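About Stisinau

We collect examples for robots that must learn to work with their hands.
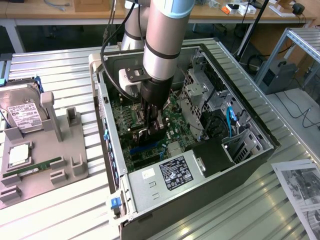 Our company started with 3 people and one robot arm. Today we are still small, and we like it so. Our customers are teams who train learning systems for assembly and disassembly. They have the models, but they do not have enough good examples of real work. We record these examples for them, here in our own workshop.

Most of our tasks are with desktop computers. A memory module, a processor and a hard disk each need a different grip and a different force, so one computer gives a lot to learn. We build the fixtures for the parts ourselves. Before each recording the operator changes something small, for example the place of the case on the table. A system which has seen only one position does not learn very much.

Our biggest collection has the name Lorik. It has 583 recorded runs at the moment, and the last ones were added in February. We keep the failed runs also. When a part falls down or goes in crooked, we mark the moment and write what went wrong. Customers told us that these runs are as useful to them as the good ones.

Who we are

Gudrun Rothe founded the company and speaks with the customers. Before this she repaired office machines for many years.

Gun-woo Um and Man-sik Jang are operators. They guide the arm and make the recordings. A new operator practices for 6 weeks with us before his or her runs go into a collection.

Birutė Lepik checks every run and writes the labels. If she is not sure about a label, a second person looks at it.

Fermín Acuña designs the fixtures and takes care of the arm.

Working with us

Please write to us which task your system should learn, and which parts you use. You can send us your own parts. We answer normally in 5 working days. Visitors are welcome in the afternoon, after 2 p.m., but please tell us before you come.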